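Folding camouflage: notes on finding the edges

January 11, 2024
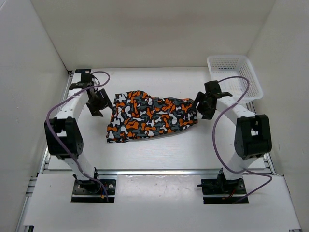
I do laundry for two people in a small place in Clindthorpe, and for most of December I kept a log of which items slowed me down. Sheets were expected to be the worst. Printed garments were worse per item, and camouflage was the worst of the prints. A plain fabric shows its structure when crumpled: each fold has a light side and a shadow side, and the hem reads as a line. A camouflage print breaks up both cues. The patches of color have edges of their own, and at a glance those look the same as folds. With a crumpled piece like the one on the white table, the background at least does some of the work. The outline of the heap is clear all the way around, and only the interior is hard to read. On my bedspread, which is patterned, I lose the outline as well.

The method I settled on has four steps.

1. Work on a plain surface. White is good for dark prints. A light gray towel spread over the bed is acceptable, but it drags, and the fabric tends to take the towel with it.

2. Search by touch. A hem is two or three layers of cloth and a row of stitching. Pinch anywhere, slide outward, and stop when the thickness changes. If it gets thick and then thin again, you have crossed a seam and should keep going.

3. Follow the hem to a corner, hold it, and find the next corner along the same hem. Do not let go of the first. Lift both together and let the rest hang. Gravity removes most of the crumpling before you have done anything else.

4. Lay it down from the far end toward you, then flatten from the center out.

Step 3 is the one people skip. Paweena Nilsuwan, who shares the drying rack with me, shakes the item hard and lays it down wherever it lands. This works for T-shirts. For anything wider than her arm span it puts a diagonal fold in the middle, and she then has to start over. We have discussed it.

Some notes on baskets. I had a solid one from Bakix for years and replaced it with a plastic mesh one. The mesh is better for items that are nearly dry, and lighter to carry. It is worse for anything with hooks or drawstrings, which catch in the holes. Position matters more than type. I keep mine at the far right corner of the work surface, so that a folded item goes up and over in one motion and the front stays clear. When it stood on the floor I was bending for every item — small cost each time, large by the end of a load.

Folded size: I fold in thirds lengthwise and then in half twice. The stack fits a shelf 16 inches deep with room for a hand behind it. Heavy cotton twill does not hold the last fold, so I leave that out and accept a longer rectangle.

Thanakorn Chaimongkol wrote to ask whether ironing first would help. It would, but I am not going to iron something in order to find its corners. He also asked about fabric softener. I have not tested it on prints. The next item in the log is fitted sheets, for which the corner method in step 3 needs changes, as the elastic hides where the corner is.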